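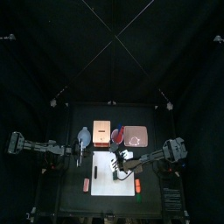

Sorting out the desk things

March 2019

I have been meaning to go through my stationery since November, when I bought a Vetham storage box with 2 drawers and found it wouldn't take half of what I own.

Pens stay in a pink cup. One blue and one red is enough for marking up drafts, and the black marker is for parcels only. The pink eraser still works better than the white ones I got from Grernton, so those have gone to the school fair.

Paper was the bigger job. I weighed the old notebooks before taking them to recycling and they came to 1450 grams. I kept one pad, up to 180 sheets, for lists and rough plans.

I've moved the bottle to the back row after spilling it over a letter in the winter. The tray can stay where it is for now.

Next is the cable drawer, which I am not looking forward to.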